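**Ticket 314 - Grasp success figure differs between the bottle-clearing runs and the replication runs**

Component: Udgate evaluation suite, bimanual tabletop tasks
Status: Resolved, documentation change pending
Opened: 2025-12-08

**Summary**

The group responsible for the Tikkanen policy reports that the success rate computed by Udgate does not match the rate obtained from manual review of the same episodes. The difference appears only in the bottle-clearing task, in which bottles are moved from the table to a lined bin by two arms. The Listero labeling tool was used for the manual review.

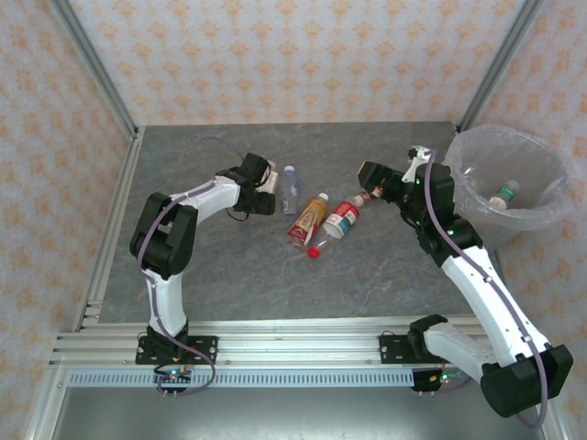 *Reading time: 3 minutes*

**Scope**

The replication set contains 246 episodes. Each was scored twice, once by the automatic scorer and once by a reviewer working without access to the automatic result. The policy checkpoint, the control rate and the episode time limit were identical to those used in May. No hardware fault was logged during collection.

**Step 1 - Check the scorer input**

The scorer reads object tracks from the fixed camera. Tracks were exported for the full set and compared with the reviewer's labels. In episodes with few bottles, the two sources agreed. Disagreement rose with the number of bottles lying close together, and was highest when a gripper passed over a bottle while approaching its neighbor. 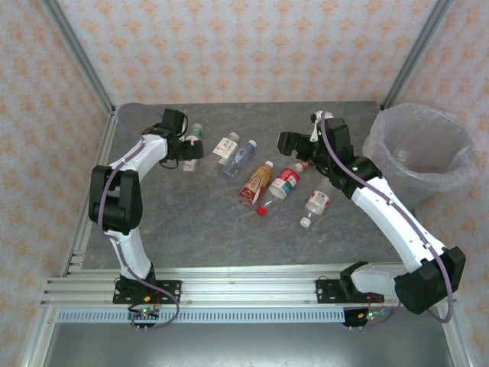
**Does the disagreement mean that the policy performs worse in clutter?**

The comparison cannot settle that point. It shows only that the automatic score becomes less reliable as clutter increases. A claim regarding the policy requires the manual labels.

**Step 2 - Isolate the cause**

The tracker drops an object after it has been hidden for a set number of video images. The scorer then treats a dropped track as a completed placement if the last known position is near the bin. This rule was written for single-object tasks and was carried over to the present task without review. With the rule disabled, the remaining disagreements fell to three episodes, all of which the reviewer had marked as uncertain.

**Step 3 - Check transparent packaging**

A second possible cause was considered: that clear film confuses the tracker in the bagged-item task, where the wrist camera is the main source.
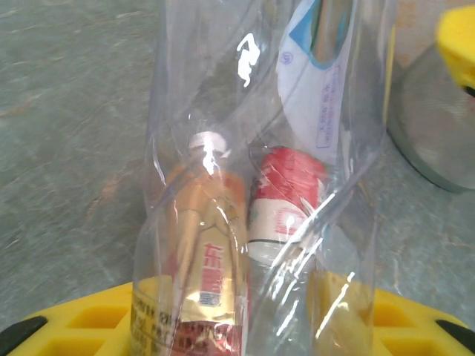
The bagged-item episodes were therefore rescored with the same change in place. Their results did not move, and this cause was ruled out. The full archive of 2,016 episodes has been queued for rescoring on the Rirnex cluster.

**Resolution**

- The dropped-track rule is now off by default for all tasks with more than one object.
- Reports must state whether a success rate is automatic or manual - the two are not to be averaged.
- Figures released before this ticket remain in the archive and carry a note referring to it.

The ticket will be closed when the revised scoring page has been approved.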